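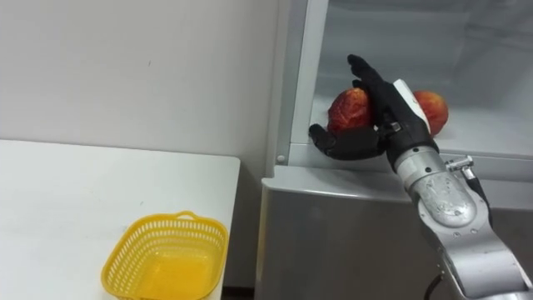
Yellow basket on the table by the fridge.

Wednesday, notebook, wearables bench

Trulier band, second firmware drop. Picked up where Zawadi left off. Her notes stop at the charging test so I redid that first.

Charge from flat on the supplied puck: fine. Charge on the Mäkelä stand: drops out when the band is shut, stays on when it's open. Same thing three tries running. Strap pushes the case up off the contact. Obadia wants a shim, I'd sooner ask Fillach to recut the stand lip. Left it for him and Jannik to argue out.

Screen brightness. Spec sheet says 800 nits peak, our meter won't get there. Best reading was with auto brightness off and the lamp right over the sensor. Could be the meter. Sorin has the other one, ask for it back!!

Heart rate against the chest strap, me on the stairs. Tracks ok going up, lags badly coming down. At rest it sat on 68 and would not move even when the strap did. Smells like the old smoothing bug, the one they said was closed in November. Reopened the ticket, attached both logs.

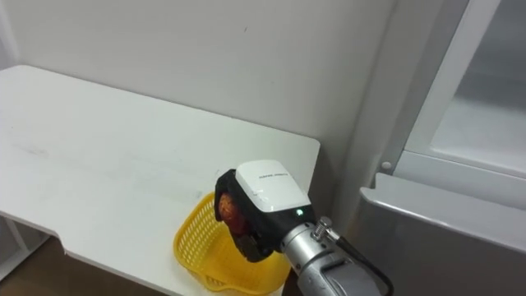
Steel case vs aluminum case, same firmware on both. Steel one loses bluetooth in the hallway, aluminum holds all the way to the stairwell door. Swapped phones, same result. Swapped straps, same. So antenna or case, and I don't have a spare steel unit to open up. Lộc says Ernex changed the gasket on the later batch, might be worth getting one of those before we write anything down as a fault. Serial on ours is from the early batch (checked the box lid, not the case, the case print is too small to read).

Crown: gritty on the steel unit. Turned it under the scope, nothing stuck in the gap that I could see. Blew it out anyway, no diference.

Notifications come in double if the phone restarts while the band is connected. Unpair and pair again clears it. Zawadi had this down as "sometimes", I get it every time. Steps are in the ticket.

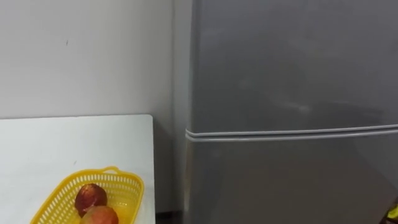 Sleep log still shows the wrong day if you go to bed after midnight. Not touching that, Jannik says its on the app side and he has a fix half done.

To do
- meter back from Sorin
- later batch steel unit, via Lộc
- stand lip, chase Fillach
- rerun resting heart rate with smoothing off, 2 people this time, not just me
- battery rundown overnight with always-on display. Do NOT leave it on the Mäkelä stand

Rundown started 5:40 pm, both units off the charger, wifi off on both. Whoever is in first please write the percentages down before touching the screens, it wakes the thing and throws the log.

Bench notes, wearables group. Questions to Obadia Mfaume. Back to top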